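The Hasness Floodwater Sampling Kit

6 min read

If you live downstream of anything (a plant, a landfill, a hog operation, an old rail yard, a row of gas stations) you probably know the feeling of watching brown water come up the road and wondering what it carried along with it. We put the Hasness kit together for people in exactly that spot. It lets a household, a church or a neighborhood group take proper water samples during and after a flood, keep them in good condition, and hand them to a laboratory with paperwork the laboratory will accept.

The first version was packed on a kitchen table by Constanza Ocampo, who had spent years running a small river program and was tired of getting phone calls from folks who had filled a pickle jar and wanted to know what was in it. A pickle jar is better than nothing, she will tell you, but it's very hard to defend at a county meeting! So she started mailing out proper bottles with a page of handwritten instructions, and that page has grown into the booklet you get today.

What comes in the kit

Each kit holds enough supplies for a full set of samples from one site, plus a spare set, which you'll be glad of the first time you drop a cap in the mud. Inside you will find:

- Wide-mouth bottles for general chemistry, 615 milliliters each
- Pre-acidified bottles for metals, including arsenic, lead and selenium
- Sterile 100 milliliter bottles for bacteria
- Nitrile gloves in two sizes
- The Altow dipper, a telescoping pole with a bottle clamp
- Waterproof labels, a grease pencil and chain-of-custody forms
- An insulated shipping box with cold packs
- The field booklet, in English and Spanish

The Altow dipper deserves a few words of its own, as it's the piece people write to us about most. It extends far enough that you can stand on dry ground, or on a porch, and still reach water that is moving. The clamp turns on a thumbscrew, and the handle is bright orange so that you can find it again in tall grass. Please don't wade in to get a better sample. Moving water is stronger than it looks, and a sample from the edge is still a good sample.

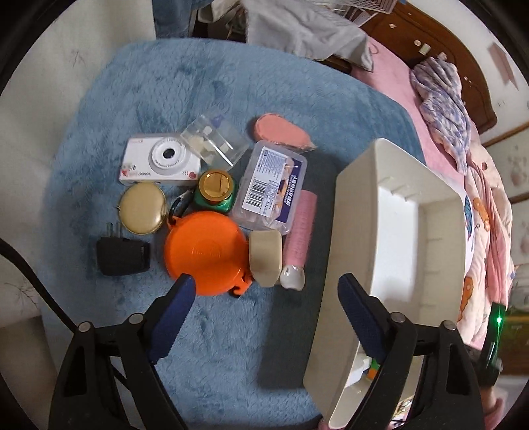

Write your labels before you go out, if you can. Grease pencil goes on nicely over a dry label and badly over a wet one, and cold fingers make everyone's handwriting worse. Put down the site name, the bottle type and your initials at home, and leave only the time for when you are standing there. Remigiusz Krawczyk, who looks after our training sessions, has people do the whole routine with tap water in their own driveway first, and we'd encourage you to do the same some quiet afternoon.

Bacteria bottles are the ones in a hurry. They need to stay cold and reach the lab within hours, so please call your lab before you fill them and ask what time they stop receiving. Many won't take bacteria samples late on a Friday. Metals bottles are a good deal more patient, but don't rinse them out, however natural it feels to do so. The small amount of acid in the bottom is meant to be there, and it can sting, so keep your gloves on and your face back.

A word about results

The kit does not include lab fees, and it doesn't tell you on the spot whether water is safe. We know that's disappointing. Test strips are wonderful for pools and aquariums, but they aren't sensitive enough for most of what worries people after a flood. What you'll have is a sample that was taken carefully, and a record of who held it and when. If you think your well has been under floodwater, use bottled water and speak with your health department while you wait.

When your report arrives, the numbers can look alarming or meaningless, sometimes both at once. Sosina Tufa wrote the back half of the booklet to help with this. She goes through the units slowly, explains what a detection limit is, and includes a sample letter you can adapt for your state agency. Several readers have told us they keep it by the phone.

Ordering and group orders

Kits are packed to order and normally leave us within two working days. The acidified bottles have a shelf life, printed on the side of the box, and we send a reminder when yours are getting close. Replacement bottles are sold separately, so you needn't buy the dipper twice. Those of you on the coast may like to check your boxes in early summer, and again in November when the season winds down.

Groups ordering for a whole watershed should write to Pilar Montecinos at the order desk. She can arrange mixed boxes, extra gloves and a shared set of dippers, and she is very good at talking people out of things they don't need.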